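Munerbridge Kids > Clubs > Robot Club
Last updated: September

How Our Robot Club Teaches Two Arms to Fold

In the Khunthong club, children from 8 years old work with two robot arms. My name is Nantana Inthanon and I help the club after school. Our project this term has the name Lerkari. We want the arms to fold a cloth.

For you, folding is easy. For a robot it is hard, because a cloth changes its shape every time it is moved. One arm can hold the cloth high while the other arm comes near to the low end.
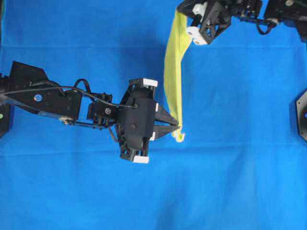
How does the robot learn?

First, a child moves the arms by remote control and folds the cloth. The computer saves every movement. We call this one "try." Then we do it again, and again. Keisha Blackwood, who is ten, made 85 tries before the winter holiday. The whole club wants to reach 1000.

After this, the computer studies the tries. It looks for what is the same in all the good ones. Then the arms can begin to fold alone, slowly.

Why must the fingers be careful?

A gripper is the hand of the robot. Ours has two black fingers with narrow tips. Before it takes the cloth, the gripper must be open and in the right place. If it goes too far, it pushes the cloth away. If it stops too early, it closes on air.
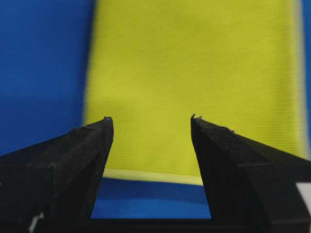
Can a robot feel that a cloth is soft?

Our robot cannot feel softness. Some other robots have sensors in the fingers which measure how hard they press, and this helps them to hold soft things gently.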